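Kendier Gratitude Journal, after one full semester

I bought this in June because my roommate swore by hers, and I figured 11 bucks was cheaper than another planner I'd abandon (I have a drawer of those). You get one short prompt a night, and on the good nights I ended up filling the margins too!

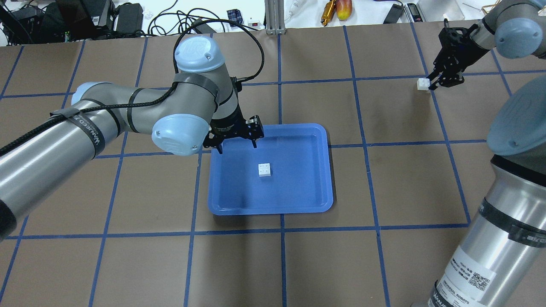
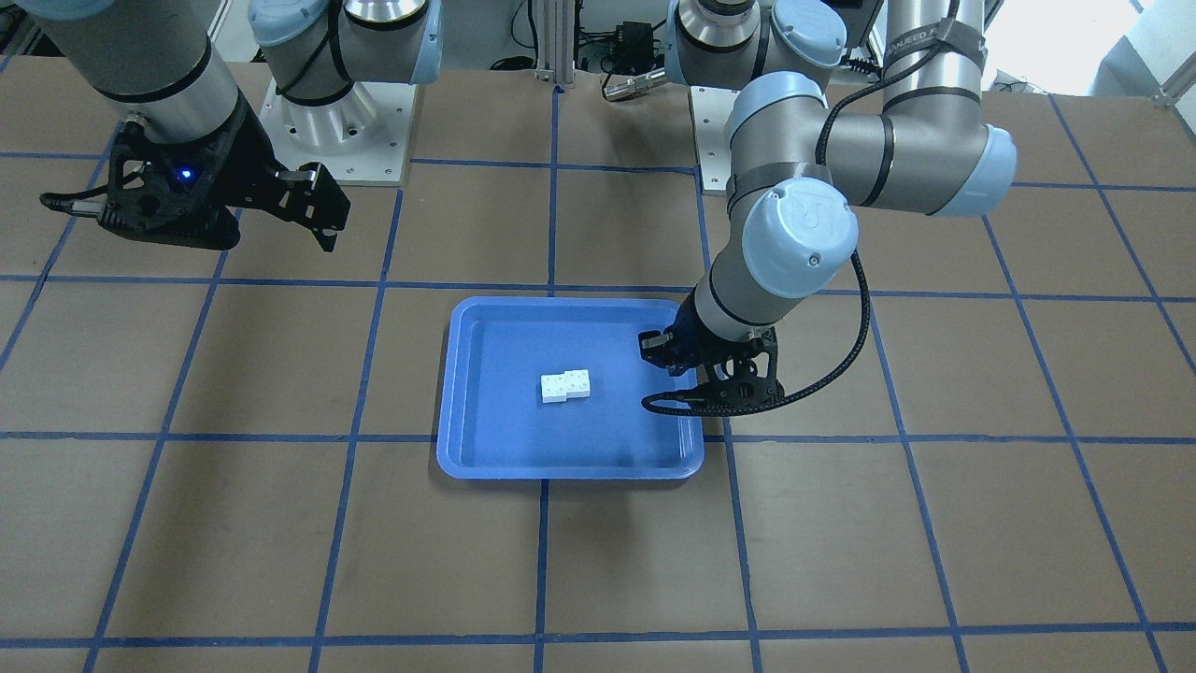
A reader going by Tikomness wrote in to say the prompts start repeating after week 12, and that's true, though I kind of liked answering the same one twice. My only real gripe is the binding, which won't lie flat. I'd still buy it again before finals.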